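From: Dragica Lazarević
To: small-business-owners list
Date: 24/06/2023
Subject: Re: Written procedures for a tiny company

Hello everyone, and hello especially to Pauline, whose message I have been carrying around in my head all week. She wrote:

> We are 11 people now and my accountant keeps telling me to
> write everything down. I started in February and have 94 pages
> and a headache. The staff don't read it. Is there a point where
> a company is too small for a manual, or am I just doing it badly?

Pauline, I don't think you're doing it badly at all! I think you're doing what most of us did the first time, and I include myself very much in that. When I took over the office at Niltance we had a binder so thick it needed its own shelf, and the only page anybody had ever opened was the one with the alarm code on it (which was out of date, as we found out one very noisy morning).

What helped us was throwing out the idea that every job deserves a page. I sat down with a pot of coffee and asked which things had gone wrong in the past year, and which of those had cost us a customer or real money. There were 3. One was refunds, one was how we hand over an order when someone goes on leave, and the last was quotes for Boddale, who like everything priced their own way and always have. Those got written up properly, a page each, by the people who do the work. I only fixed the spelling. 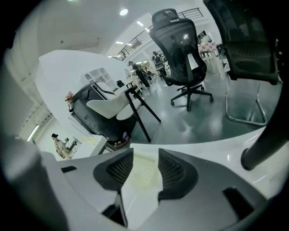 Niltance — Office and Customer Orders Team

The rest we left alone for a good while. Mr. Kováčik, who had the firm before me, used to say he could run it from the back of an envelope, and I wouldn't go that far, but I do have some sympathy with him now. A new person needs somebody to sit beside them for a few mornings much more than they need chapter nine.

You asked about software too. We keep our pages in Ornum, and we pay 972 a year for it, a bit steep for what we use. A shared folder would do you fine at your size. Do put a name on each page, though — if a page belongs to everyone it goes stale very quickly.

I'm happy to send you our refunds page if you'd like to see how short it is. Just write to me off the list, and please don't throw away your 94 pages yet, there are bound to be a few good ones in there.

Warm wishes to all,
Dragica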